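Home » Reviews » Software » Gastutent Team Wiki

Gastutent Review: A Company Wiki People Want to Write In

I've been through a lot of knowledge base tools, and most of them ended up the same way: a big import, a month of good intentions, then a pile of stale pages with three different versions of the vacation policy. So I was in no hurry to try another one. We moved our office over to Gastutent in March anyway, and I've been telling everyone I know about it ever since!

What it is

Gastutent is a hosted wiki for small and mid-sized companies. You get spaces, pages, comments, a search box and a permissions panel. If you've used any wiki made in the last ten years you'll find your way around before your coffee gets cold. We're on the middle plan, which covers 70 seats and suits us fine with a bit of room to grow.

Moving in

We came from Harora, where we had 900 pages, plenty of them with attachments and a few with tables so wide you had to scroll sideways to find the answer. The importer took the export file in one go and kept the page tree, the authors and the edit history (the history was the part I was worried about). It choked on 32 pages, all of them with nested tables, and gave me a plain list with a link to each one. I fixed those by hand in an afternoon with the radio on. Links between pages came across properly, including the ones pointing to a heading halfway down a page – I'd fully expected to lose those.

Search

This is where I got excited. Type "how do I get a new badge" and the badge page comes up first, even though the page is called "Site access, replacement cards." It reads inside PDFs and slide decks too. Results show the sentence that matched, the owner of the page and when somebody last confirmed it was still right. You can filter by space, but I rarely bother.

Old abbreviations work once you add them to the synonym list. Ours is long and a little embarrassing, and every new hire adds to it.

Keeping pages fresh

Every page has an owner and a review date. When the date comes up the owner gets a short message with two buttons, "still right" and "needs work." If they leave it alone, the page gets a gray stripe along the top so readers know to be careful. Our shipping pages had been wrong for ages and were sorted out in the first week, thanks to that stripe and a little healthy shame.

You can also hand over all of someone's pages at once when they change jobs. I love this feature more than is reasonable.

Writing and media

The editor is quick and stays out of your way. Templates are easy to make, comments can be turned into tasks, and pasting from a spreadsheet works the way you'd hope. Images go in by drag and drop, with captions, and they scale nicely on a phone. Video embeds are slower to load, though they do play inside the page.
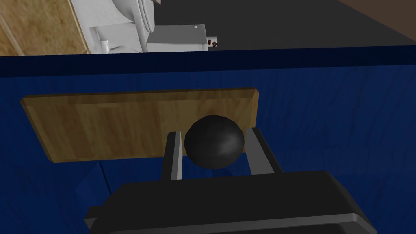
What I'd change

The permissions panel could use some love. Setting a space to read-only for one group and editable for another takes far too many clicks, and the wording ("inherit, then limit") still makes me stop and think. The Mancuso calendar add-on only syncs one way. And I'd like a proper dark theme, please!

Price and support

We pay yearly. Skarnness, the reseller we bought through, handled the setup call and answered my follow-up email in 2 hours with a screenshot of the exact setting I'd missed. The trial lets you import your real content, so do that and try the searches your own people type every day.

Rating: 9 out of 10. I'm holding one back for the permissions panel.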